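4.2 Small padlocks and the keys left in them

Of all the household objects in our survey, padlocks gave us the most pleasure, and we had not expected that. We had put them on the list as a plain, sturdy item that everyone owns and few people think about. Of the 202 homes that returned a form in the Flenley round, 126 had at least one padlock lying loose in a drawer, a toolbox or a tin by the back door, doing no locking at all. That is a wonderful amount of idle metal!

What caught our interest was the state in which people store them. A padlock put away shut needs its key to be found again before it is any use, and the forms are full of small sad notes on this point ("works fine, can't open it"). A padlock put away open, with the key still in the bottom, is ready to go. Stępień's scheme for sorting stored hardware has a single class for locks, so we split it in two, shut and open, and then split the open ones again by whether the key was in place. Figure 3 shows two from the last of these groups: a black one with a double split ring on its key, and a navy blue one in a soft-looking cover.

The split ring deserves a word. In the Grastuvow interviews, people who kept a ring on the key spoke of the lock and key as one thing, and tended to store them that way. People with a bare key were far more likely to have moved it to a hook or a bowl, where it joined a crowd of others and lost its name. We would love to see this tested properly with a larger group, as our 48 interviews can only hint at it.

Figure 3. Open padlocks with their keys in place, black (upper left) and navy blue (lower centre). 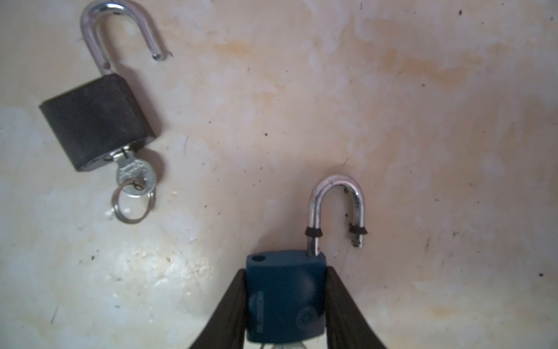

Covers came up in the interviews as well. Several people at the Clivimside site had chosen a lock by its colour, so that the one for the shed could be told from the one for the gate without trying the key, and we take up this habit of sorting by colour in Section 4.3.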